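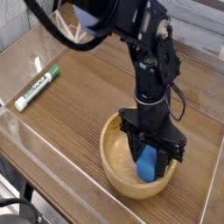 Soap does more harm to a wooden bowl than any salad ever did, in Nazmiye Karakaya's view, and a night in the washing-up water does the most harm of all. She has been saying so in Plernlow for years and people still bring her bowls that have split from rim to foot.

Most of them can be mended. The bench at Uçar, the repair shop she runs behind the covered market, is given over to household wood from September until the spring, when garden chairs take over. Bread boards come in, and spoons, stools, trays and drawer fronts. The owners tend to apologise for them. A cracked bowl is worth very little in money, and a new one can be had for the price of lunch.

Wood in the house has gone in and out of favour. In the nineties plenty of cooks threw out their boards and bought plastic, on the advice that wood could not be kept clean. Now the plastic is going out and the wood is coming back, often bought second-hand and in poor shape. Karakaya took in 13 boards in one month last year with the same fault: a hump down the middle, from being washed on one side only and left flat to dry.

The cause is simple enough. Wood takes up water and swells across the grain, then gives the water back and shrinks. If one face is wet and the other dry, the board bends. If it happens fast, next to a radiator or in a dishwasher, it cracks. A bowl is at more risk than a board, with end grain showing at two places on the wall, and end grain drinks like a straw.

Her own routine takes a minute. Hot water, a brush, a small drop of soap if there has been fish or raw meat, then a towel, then the rack, standing on edge so that air gets to both sides. Oil goes on when the surface starts to look grey. She uses plain food-grade mineral oil and wipes off what has not sunk in by morning.

Ekrem Kahraman disagrees about the oil. He turns bowls at Gruvura, a workshop up the hill road, and finishes all of them with raw linseed, which dries hard but needs weeks to do it. Customers are told to wait. "Some of them ring up to ask if they can have it early," he says. "They can, but it will taste of linseed." He thinks mineral oil is a half measure that washes out. Karakaya thinks linseed goes yellow and sticky in careless hands. They have had this argument at the market café often enough that the staff know both sides.

They agree on olive oil, at least. Neither would let it near a bowl. It goes rancid, and the smell is hard to shift.

Tables are another matter. A tabletop is seldom soaked, but it gets hot cups, wine, felt-tip pens, and the slow wear of sleeves and plates. What you can do about it depends on the finish, and many owners have no idea what that is. Fadwa Ragab, who restores furniture in Nesmont, tests with a cotton bud dipped in methylated spirit, somewhere out of sight. If the finish softens and comes away on the cotton, it is shellac. If nothing happens, it is more likely varnish, lacquer or oil, and she carries on from there.

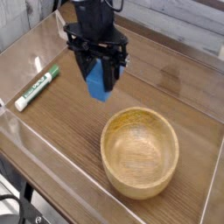
Fine, parallel grain on a medium-brown tabletop.

White rings are the complaint she hears most. They look terrible and usually lie in the finish, not in the wood beneath, which means they can often be rubbed out with a soft cloth and a little paste wax. Black rings have gone deeper. Those mean sanding, or oxalic acid and rubber gloves, or learning to put a vase on the spot.

Ragab does less sanding than she used to. When she opened in 2000, customers wanted tables taken back to bare wood and made to look new. Now they ask her to keep the dents. She charges the same either way — the work of leaving marks alone while cleaning around them is slow.

Back at Uçar, a bowl is in clamps with a line of glue down its side. Karakaya says it will be 10 days before she lets it go, and it will leave with a paper slip tucked inside. The slip says to wash it by hand, dry it at once and stand it on its edge.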